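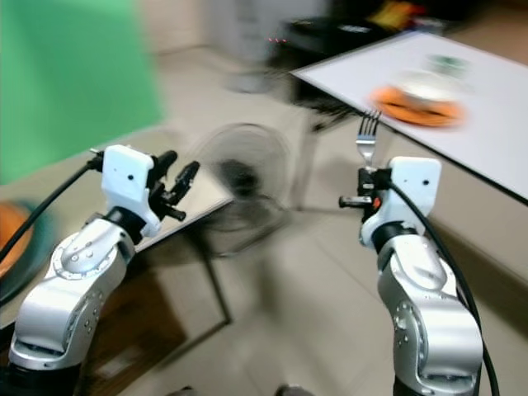

Retiring, Sort Of

I played my last match for Kirkegaard on Saturday, or at least I told people it was my last match, which at our level is a thing you can say as often as you like. Preben Toft has retired from the over-thirties side four times. He had a cake for the second one. He scored the following week.

For anyone who wandered in looking for something else: this blog is mostly about amateur soccer, played badly, on a field next to a tile warehouse, by people who have to be at work on Monday. I have been at it for longer than I'd like to type out. I started as a winger, became a fullback when my legs noticed, and have spent the last few seasons as what our coach calls "a presence." He has never said what kind.

The match itself was against Olley, who are younger than us and warm up with cones. We don't own cones. We own a bag of bibs that smells like a pond, and two balls, one of which is good. Our warm-up consists of Jenő Csonka walking slowly toward the goal with his hands on his hips, and the rest of us taking shots at him before he gets there.

We lost 3-1. I'd love to tell you it was closer than that. Olley scored inside the first few minutes, from a corner I was supposed to be marking someone at. I was marking someone. I was marking Velimir Dimitrov, who plays for us. In my defense he was standing exactly where a striker would stand and he looked very dangerous.

The second goal was just good. Their number 28 (why does a team with one substitute have a number 28?) picked it up on the halfway line and ran at us, and I did what I have done for years, which is back away at a responsible speed while pointing at other people. He went past Oduor, past Velimir, past me pointing, and rolled it in off the post. I clapped. You're not supposed to clap, but I was on my way out and felt I could afford it.
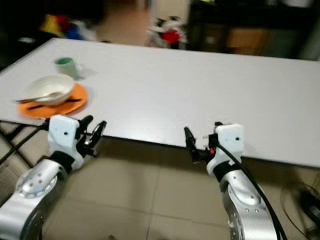
At halftime Dagný Bisgaard, who has coached us through three relegations and one season when the league forgot to relegate us, gave her usual talk. It goes like this. She looks at each of us in turn. She sighs. She says "Wider." Then she goes and talks to the referee about his kids. I have played under men with laminated diagrams and a whistle on a special cord, and none of them ever got more out of a team than Dagný gets out of "Wider."

So we went wider. I want it on record that I was extremely wide. There were stretches of that second half when I was closer to the tile warehouse than to any teammate, and I had a lovely view of Oduor Muli scoring our goal. It came off his knee, or possibly his hip, and he has already started describing it as a flick. Give it until December and it'll be a volley.

Then they got the third and everybody's knees started hurting at once.

Here is the part I wanted to write about, though, before I got carried away with the match report. Before kickoff somebody asked me how many games I'd played for the club, and I said 400, because it sounded like the kind of number a person says. Preben, who keeps the club records in a series of ring binders and takes this very seriously, overheard and went a bit pale. On Sunday he called me. He had been through the binders. The number was 542.

I had to sit down. If you allow an hour and a half for each, plus the drive, plus the standing in the parking lot afterward discussing whether it was offside, you get to an amount of time in which another person might have learned the cello. I have eight goals to show for it. Two of those were deflections, and Preben has marked them in pencil.

I asked him to read me some of the old entries over the phone and he did, for most of an hour. It's odd what comes back. He read out a 0-0 against Wediro and I could smell the mud. He read out a 6-0 win and I had nothing, not a single memory, as though it had happened to some other fullback. There was one line that just said "abandoned, goat," and we both remembered that one fine.

There's also a note beside my very first game, in the handwriting of whoever did the binders before Preben. It says "new lad, quick." I made him read it twice. I have not been called either of those things in a very long time and I'm thinking of having it printed on a shirt, although the last time we ordered shirts it was through Plunex, our sponsor at the time, and they came with the club's name spelled two different ways. Velimir still wears his. Front says one thing, back says the other.

People keep asking what I'll do with my weekends. My wife has a list. It's on the fridge and it has sub-headings. The gutters feature heavily. I've also been told I could take up walking football, and I went to watch a session last month with an open mind and came away feeling they were a little fast for me.

After the game nobody made a speech, thank God. Jenő shook my hand with his glove still on. Dagný told me I'd been a pleasure to coach "at times," and then asked if I could return my shin guards, which I'd assumed were mine. Oduor hugged me and talked about his flick. We stood in the parking lot until the lights went off on their timer, and then stood there a bit longer in the dark, arguing about the second goal. I maintain there was nothing I could have done. Velimir maintains I could have tackled him.

I drove home with the heater on and my boots in the passenger seat. They need new laces, and one of the studs is worn right down. I looked up the price of replacements last night, just to see.

Preben called again this morning, by the way. Two of the lads are away next weekend and they're short at the back. I told him I'd think about it. He said he'd already put me down in pencil.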